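Home Opinion Local Arts Gardens Letters Subscribe

Let the front yard be useful

Collmont council wants to hear what residents think of its draft verge and frontage policy. I have read all of it, including the appendix on letterboxes, and I think the policy starts from the wrong place. It treats the front yard as something to be looked at from a car. Most of its rules concern height, edging and what it calls visual consistency. Very few of them concern what a yard might do for the people who live behind it.

I have lived in Villham for 14 years, in a brick house on a corner block. When we moved in, the front was lawn and one sick camellia. The lawn took most of the water we used in summer and gave back a green rectangle that the kids were told to keep off because of bindis. It faced north. The back yard, where the clothesline and the vegetable beds were, sat in the shade of the house from May to August. We were growing silverbeet in the dark and grass in the sun.

It took us longer than it should have to swap them. Part of the delay was habit. Part was a neighbour across the road who told us, kindly enough, that food plants out the front made a street look poor. I have thought about that remark a lot. The view is older than she is and it runs right through the draft policy. A hedge may be 1000 millimetres high at the boundary, but a trellis of the same height with beans on it needs written approval. I can't find a reason for the difference anywhere in the document.

The cost of all this falls in odd places. Someone with a big block can hide a productive garden out the back and leave the frontage to the mower. Someone in one of the newer townhouses near Enenier Road has a strip of ground at the front and a paved square at the rear with the hot water unit in it. If the strip has to be ornamental, that household has no garden to speak of. The policy says it applies equally to everyone, and on paper it does.

There is a reasonable case on the other side. Corner blocks need clear sight lines, and I wouldn't want to back a ute out past a wall of corn. Prams and wheelchairs need the footpath. Neglected beds do end up full of fennel and oxalis, and the seed goes next door. I would keep every rule in the draft that deals with those things. They fit on a page and a half. The other pages are about taste.

Taste is also poorly served by rules like these. The draft lists preferred species for frontages, and the list is short: agapanthus, box, a couple of lomandras, standard roses. You can walk down any street built here in the last 15 years and see the list already in force. I don't dislike roses. I do dislike seeing the same four plants in the same bark mulch outside every house, and I doubt the people who planted them chose them with much pleasure. People who are allowed to choose tend to put in odd things, then look after them.

The Vietnamese grocer in the arcade, Nông, sells herb seedlings from a rack by the door in spring. I have bought perilla and rice paddy herb there and planted both beside our front steps, where the downpipe leaks. Both are worth looking at. The perilla is as purple as anything in the council's brochure and can be picked for dinner. Under the draft it would count as a vegetable, and vegetables go behind the building line.

Flowers for cutting fall into a similar gap. A row of dahlias or snapdragons grown to be picked looks ragged for half the season, and ragged is a word the draft uses twice. Yet flowers brought inside are a large part of why people garden at all. A cut stem gets looked at more closely on a shelf or a table than it ever did from the street, and it needs very little by way of arrangement. 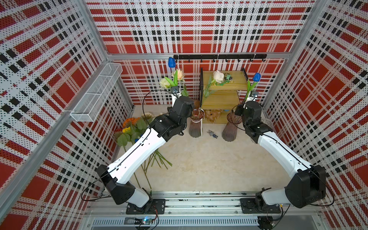

Flowers indoors, with tinted glass vases and a small bamboo shelf.

I would ask the council to do three things before this goes to a vote. Drop the preferred species list, or publish it as advice. Apply one height limit to everything growing at the boundary, whatever it produces. And take out the fee for a frontage variation, which will be paid by the people who read policies and ignored by everyone else.

Submissions are open until the end of March. The form is online and there are paper copies at the library desk. It asks whether you support the policy in full, in part or not at all, and leaves four lines for comments — attach a page if you need more. I attached two.

Comments

cornerblock_k
Agree on the height limit. We got a letter over tomato stakes while next door's photinia is up to the gutter.

Verge Walker
Fine until the zucchinis come across the footpath. I have stepped over them in the dark at 6 am.

pam in villham
Where does the draft leave fruit trees? I read it twice and couldn't tell. We have a lemon out the front that was here before the kerb was.

tdh
The fee is in the appendix, second table. Easy to miss.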